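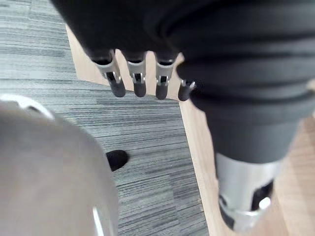

手首のカメラから見たハンド。指先の向こうは木の板とグレーの床です。

はじめまして、Risard(リザード)です。ロボットの手に仕事を覚えてもらうための「お手本」を集めている小さな会社です。お手本と言われてもピンとこないですよね。私も家族に説明するとき、毎回ちょっと詰まります。母にはいまだに「ロボットの先生をしている会社」だと思われていて、まあ、だいたい合っているのでそのままにしています(笑)

このページを書いている私は、収集チームのVasylyna Hordiienkoといいます。名前が長いので、社内ではヴァーシャで通っています。もともとは翻訳の仕事をしていて、ロボットのことは入社するまで何も知りませんでした。面接で「手先は器用ですか」と聞かれて「編み物なら」と答えたら、隣に座っていたLukian Vasylenkoがものすごくうれしそうな顔をしたんです。彼は機械担当で、ハンドの調整から配線、ネジのゆるみの見回りまで引き受けています。

で、何をしているかというと、人がロボットハンドを遠隔で動かして、箱に手を伸ばす、つまむ、フタを開ける、置く、といった動作を一回ずつ記録しています。手首の小さなカメラの映像と、そのときの指の関節の角度を、ずれないように一緒に残す。これを一本と数えて、学習用のデータにまとめてお渡しします。去年の収集シーズンに納めたのは2,046本でした。数字だけ見ると少なく感じるかもしれませんが、全部、人の目で最初から最後まで見返しています。ここはうちのこだわりです!

一本の長さは最長で30秒。それより長くなる作業は、途中で区切って別々に録ります。操作する人の集中力がもたないんですよ、本当に。10本録ったら手を休めて、お茶を飲んで、また席に戻る。このリズムはLukianが決めたもので、最初は「休みすぎでは?」と思っていたのに、今では私がいちばんきっちり守っています。
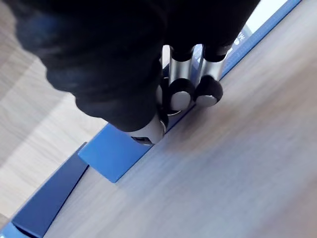
青い箱の上に指を下ろしたところ。

箱ものは、うちでいちばん依頼の多いお題です。紙の箱って、人間なら何も考えずに扱えますよね。でもロボットの手にとっては、けっこう意地悪な相手なんです。表面がつるつるしていると滑るし、フタの端は薄いし、強く押せばへこむ。指をどの角度で当てるか、どこで力を抜くか、操作する人によって驚くほど違います。私は横からそっと寄せるタイプで、Lukianは真上から迷わず行くタイプ。どちらが正解ということはなくて、両方録っておきます。やり方に幅があったほうが、学習する側にはありがたいそうです。

失敗した回も捨てません。つかみそこねた、途中で落とした、角に指が引っかかった。そういう回には「失敗」の印をつけて、どこでつまずいたかを短く書き添えます。入社したてのころは失敗の印ばかりで落ち込みましたけど、お客さまから「この失敗集が助かった」と言っていただいて、その晩はちょっといいケーキを買って帰りました。

収集した記録は、Jora(ヨラ)という自社の整理ツールに入れています。名前の由来を聞かれることが多いのですが、作った本人が教えてくれません。Joraでは、一本ごとに作業の名前、使ったもの、操作した人の番号、照明の条件を登録します。ラベルの言葉づかいをそろえるのは私の担当で、「開ける」と「めくる」をどこで分けるか、みんなで半日話し合ったこともあります。翻訳をやっていたころの癖が、こんなところで役に立つとは思いませんでした。

拠点は2か所あります。収集の部屋があるのがRosenthal、データの確認と事務をしているのがPirbergです。私はふだんRosenthalにいて、月に何度かPirbergへ通っています。Rosenthalの部屋は、特別な実験室っぽくはしていません。お客さまのロボットが働くのは普通の部屋ですから、机も床も、どこにでもありそうなものがいいんです。家具の位置もときどき変えます。同じ場所でばかり練習すると、その場所でしか動けない子に育ってしまうので。

作業と作業のあいだにも、地味な仕事がたくさんあります。指先をふく、関節の動きを一本ずつ確かめる、カメラの映像と角度の記録がずれていないか見る、ハンドを次の開始位置まで動かす。
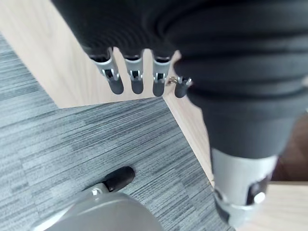
この確認を飛ばすと、あとで見返したときに必ず泣くことになります。一度、時刻のずれに気づかないまま午前中いっぱい録ってしまって、全部やり直しになりました。それ以来、始める前の確認表は紙に印刷して机に貼っています。デジタルの会社なのに紙なの?とよく笑われますが、鉛筆でチェックを入れるのがいちばん忘れないんです。

3月からは、操作を担当してくれる仲間を新しく迎える予定です。ロボットの経験はなくて大丈夫。料理でも、模型でも、楽器でも、手を動かすのが好きな人は向いていると思います。最初のうちはLukianか私が隣につきますし、ハンドの動かし方は慣れればちゃんと身につきます(私が保証します!)。見学だけでも歓迎なので、お問い合わせフォームに「見学希望」と書いて送ってください。

データ収集のご相談も同じフォームからどうぞ。「こんな動作も録れますか?」くらいのふんわりした段階で構いません。扱うものの大きさや重さがわかると、こちらからのお返事が早くなります。

文:Vasylyna Hordiienko(Risard 収集チーム)
最終更新:2024年2月17日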